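Soft Goods Break the Width Check

Most packing faults I read about get blamed on the grip. The fault log from the Titville sorting trial points somewhere else, and I think the usual fix, squeezing harder, is a mistake. Of 216 logged faults, 200 were false confirms: the controller recorded an item as held when the fingers had closed on bedsheet. 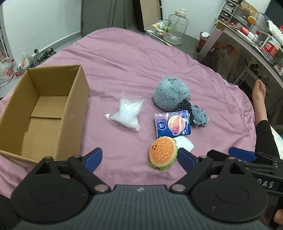

R. Arance

The Vavis controller decides that an item is held by reading finger width at the end of the close. If the width is above a set minimum, the move to the box begins. With a toy hamburger that works well enough. With a plush toy on a bedsheet it does not, for a pinched fold of sheet can stop the fingers at the same width as a thin toy.

Raising the closing force hides the problem. The fold compresses, the width drops, and so does the width of every real plush item. The trial raised force by 20 percent and moved the minimum to match. False confirms went down and missed items went up.

It is also a safety matter. A gripper that has hold of the bedding and starts its lift will drag everything lying on it, and people sit on beds.

A small denim plush with a frayed edge, lying on creased fabric between two open fingers, is the case to test against.

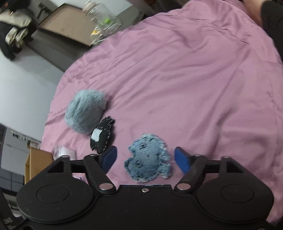
What I would change

Add a short test lift before the confirm. Raise the item slightly, stop, and read the load. A toy gives a steady value. An anchored sheet gives one that climbs with height. If it climbs, open the fingers and log a fault. The cost is cycle time, and I would pay it.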